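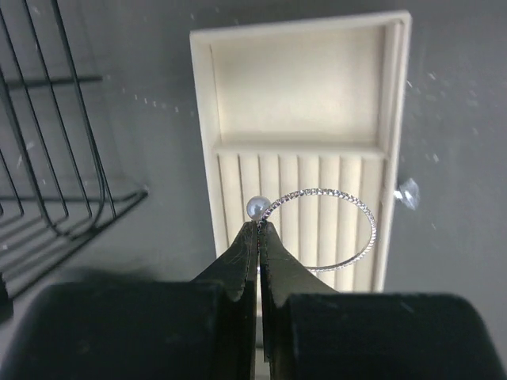
Does it fit in a shallow drawer? Mine went into a 2-inch one with the lid off.

I've had the Skedstead jewelry tray since December and I love it!

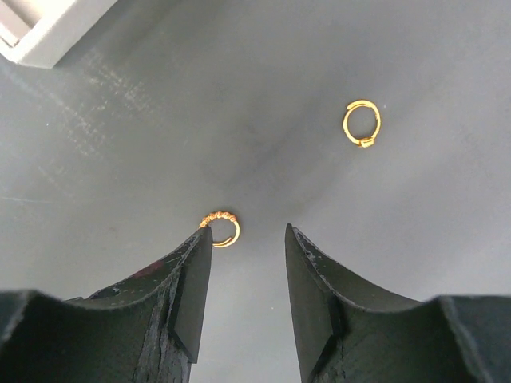 *Small gold hoops, the kind I used to lose*

Studs, rings, hoops, it all has a spot now (my old Hauser box was a tangle).
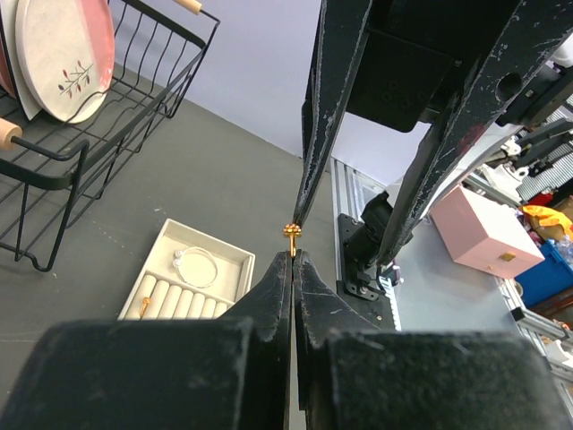
Rings are where this tray wins me over. The padded rolls grip thin bands nicely, and even a top-heavy one stays put in mine. Big cocktail rings lean a bit.
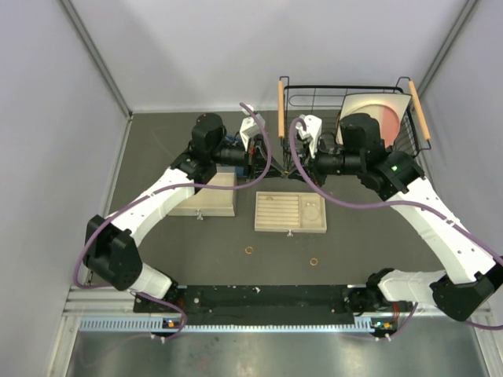
How do you clean it? A dry makeup brush down the grooves, once a month.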